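Open house at the Drustudau repair and swap rooms
Visit report, 8 May 2022 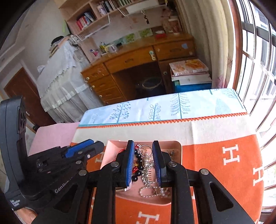 The jewelry table was the reason I made the trip to Drustudau. I restring beads at home and have a drawer full of other people's broken necklaces, and the notice in April had promised a room set aside for costume jewelry, with sorting in the morning and swapping after lunch. The house is a regular two-story place on a side street, and the rooms still look lived in. The jewelry was upstairs, in what must have been a study, with a desk, a bookshelf above it and a wire rack of keys. The tray I spent the most time with was a pale pink one, set down on an orange and cream blanket with white H's on it. It held a real tangle: a key ring, a silver chain, a loop of ball chain, a string of pearl-like beads and a black strand with small red accents. A few metal charms had ended up in one corner.

Admission was $8, which included coffee and one trip through the swap tables. I got there at 10 and the hallway was already crowded with people holding shoe boxes. You sign in, get a paper tag with your first name, and are pointed to whichever room you asked for. Mine said Jewelry and Small Metal.

Paraschiva Bălan ran the room. She has been taking in donated jewelry for Drustudau for several years and keeps a ledger of every bag that comes through the door. The last entry when I looked was number 1577. A bag can be anything from a sandwich bag with two earrings to a pillowcase from an estate, so the number doesn't tell you much about the volume, but it was more than I expected for a town this size.

Her method is simple. Everything gets tipped into a shallow tray on a soft cloth, so that nothing bounces or rolls. Chains come out first. She finds a clasp, opens it, and works back from that end, and if there is no clasp she looks for the longest free loop. She does not pull. For fine chain she uses two blunt needles and a little baby powder. Ball chain she leaves until late, as it slides free by itself once the other pieces are gone. Beaded strands are lifted out in the palm, all at once, in case the thread is rotten. I have always started with the beads and worked toward the chains, and I have broken a fair number of strands that way.

Key rings turn up constantly, she said. People keep them in the same dish as their necklaces and the whole dish gets donated. The rings go in a jar and are sold for a quarter.

Across the hall, Pin-yu Ho was showing how to restring on silk with a knot between each bead. I sat in for half an hour. He uses Yen cord in the second-thinnest size and stiffens the end with clear nail polish – I use glue, and he told me to stop. The knots need to be pushed up with a thumbnail while the loop is still open. My first four were fine and the fifth landed well short of the bead. He cut it off and had me start over.

Lunch was soup and rolls in the kitchen. I talked with a couple from Prorkena who collect enamel pins and had found none.

The swap opened at 11 for members and after lunch for everybody else, so the better brooches were gone by the time I got in. I came away with a bag of glass spacers, two working box clasps and a short strand of green beads that needs a new thread. I left six clip earrings and a bracelet I was never going to fix.

Some practical notes. Parking on the street is tight, and the lot behind the Clurnance building is a better bet if you don't mind the walk. The stairs are steep and there is no elevator. Bring your own reading glasses or a magnifier. Cash only for the jars and the cord, and they ran short of ones early. The next open house is planned for the fall, and Paraschiva is hoping to move the jewelry room downstairs by then.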